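Chapter 6
Laser Cutting: Kerf, Fit and Joints

Rosine Bailly and Panagiotis Leka

After this chapter you should be able to
– measure the kerf of a laser cutter for a given material
– correct a drawing so that two parts press together without glue
– choose between a finger joint, a slot joint and a snap joint
– plan a test piece before you cut a full sheet

6.1 The box that fell apart

In May our beginner group at the Arullow workshop had to make a small box with a lid. Zodwa Moodley drew hers very carefully. The sides were 100 mm long, the fingers were as deep as the sheet was thick, and all the corners matched on the screen. When she put the cut pieces together, the box stood for a moment and then opened like a flower. Her drawing contained no mistake in the usual sense. The pieces were simply smaller than the drawing, and the openings were larger.

The reason is the kerf. A laser beam has a width, and it burns away a thin line of material wherever it travels. If the beam follows the line exactly, half of the kerf is taken from the part and the other half from the waste around it. One finger loses half a kerf on each side, so in total it becomes one kerf too narrow. The opening that should hold it becomes one kerf too wide. The gap between them is therefore two kerfs, and this is enough to ruin a press fit.

Students often ask us for "the right kerf", as if it were written on the machine. It is not so simple. The kerf changes with the material, the thickness, the focus of the lens, the speed and the power. A sheet of the same acrylic bought from another supplier can also give a different result. For this reason we always measure, also when we used the same settings last week.

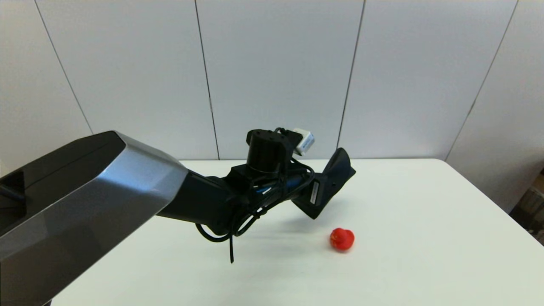 6.2 Measuring the kerf

The method which we teach is old and needs only a caliper. Draw a rectangle 100 mm long and divide it by parallel lines into ten strips. Cut the rectangle and all the lines inside it. Take the strips out, push them together to one side of the hole, and measure the gap that remains at the other side.

Now you must be careful with the division. The gap does not show a single kerf. It is made by all the cuts across the length, and these are eleven: the nine inner lines and the two ends. The two ends count only half each for the strips, but the other half has made the hole larger, so in the gap they count fully. Divide the gap by eleven and you have the mean kerf.

Elaheh Pakzad, who read an early version of this chapter, suggested to do the test twice, one time along the sheet and one time across it. We found this very useful. On our machine the two values are not equal, and a belt which is a little loose can be discovered in this way.

Write the result directly on a piece of the material with a marker, together with the speed and power. A notebook is also good, but notebooks get lost in a workshop and the sample usually stays near the machine.
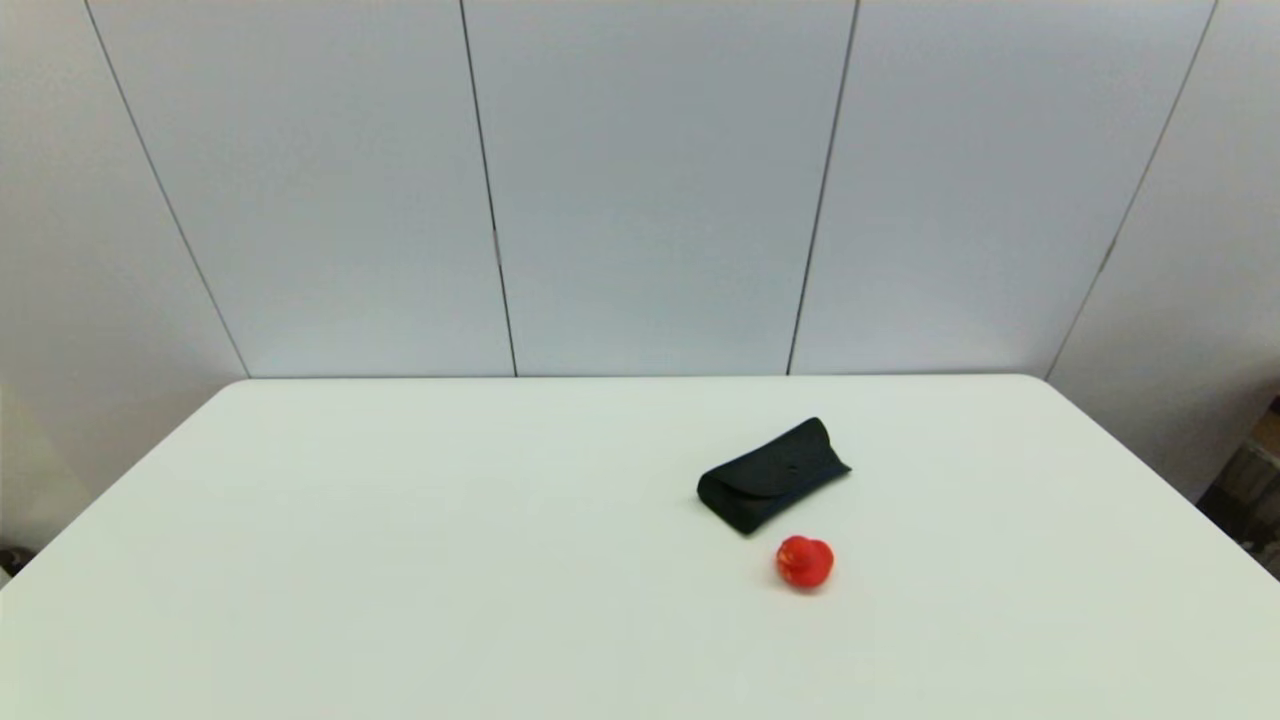
When the kerf is known, the drawing can be corrected. Most programs have an offset command. The outside contour of a part is moved outward by half a kerf, and every hole is moved inward by half a kerf. Please check one corner at high zoom before you continue, as the direction of the offset is easily confused and the box is then worse than before.

For a press fit in plywood you may add a very small extra amount, because wood fibers can be compressed. Acrylic does not forgive this. It cracks at the inner corners, sometimes some hours after the parts were assembled. In acrylic we draw the joint with no extra amount and use a little solvent cement if it must be strong.

Exercise 6.1
Measure the kerf for one sheet of cardboard and one sheet of plywood. Use the same speed for both, and change only the power. Write down both values, then draw a slot joint for each material and cut it.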